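Lorraine Tindall has been selling seed by post from Stodside for long enough that she no longer prints a catalogue. The list is now a single sheet, folded twice, with 32 varieties on it. "It used to be 200," she says. "Most of those I was keeping for one customer who'd ordered them once."

We spoke on the phone and then again at her kitchen table, where she was sorting envelopes for the autumn orders. She started with beans, swapped from a neighbour, and beans still bring in most of the money. The flowers came later.

Asked what people get wrong, she doesn't stop to think. "Depth. They bury everything. A lobelia seed is like dust, and they put it under an inch of compost and write to me in April to say it's dead." Her rule is to cover a seed to its own thickness and leave the very fine ones on the surface. She waters from the saucer until something shows.

She has no strong views on compost. She buys whatever the shop in the village has, sieves it once and mixes in a bit of sharp sand. Feeding can wait until the second pair of leaves.
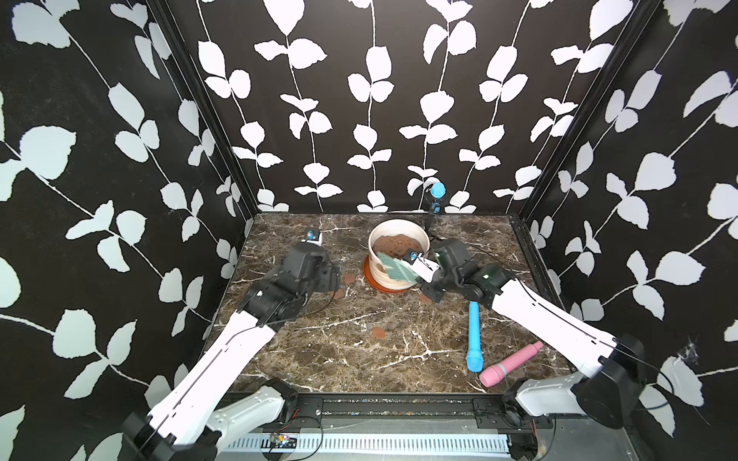 Windowsills are another matter. She thinks most are too warm at night, with a radiator underneath, and too dim by day until the clocks change. "I'd sooner have a cold porch. Things come up slower and they don't fall over."

Her germination tests are done on damp kitchen paper in a lunch box. If a batch comes in poor she sells it cheap to schools or throws it out. Two years ago a whole crop of sweet peas failed and she had to return the money on 446 packets. She paid it all back in a week. "It was a bad month. I didn't buy a new van, put it that way."

A good part of her stock now comes from other growers. Remo Trummer sends the poppies and Johanna Fuchs the salad leaves, and in return they take her beans. No money changes hands. They write the weights on a card and settle up in seed the next year, and she still has all the cards in a biscuit tin.

She was approached once about selling through a larger firm, which wanted 400 packets of each variety with its own name on the front. She asked who would answer the letters. They said there was a form on the website, and she left it there.

Does she plan to stop? Her knees are bad and she has given up the lower field. The beans she can still manage, on poles, standing up. The new sheet goes out with the autumn orders, and the runner beans are on the back this time.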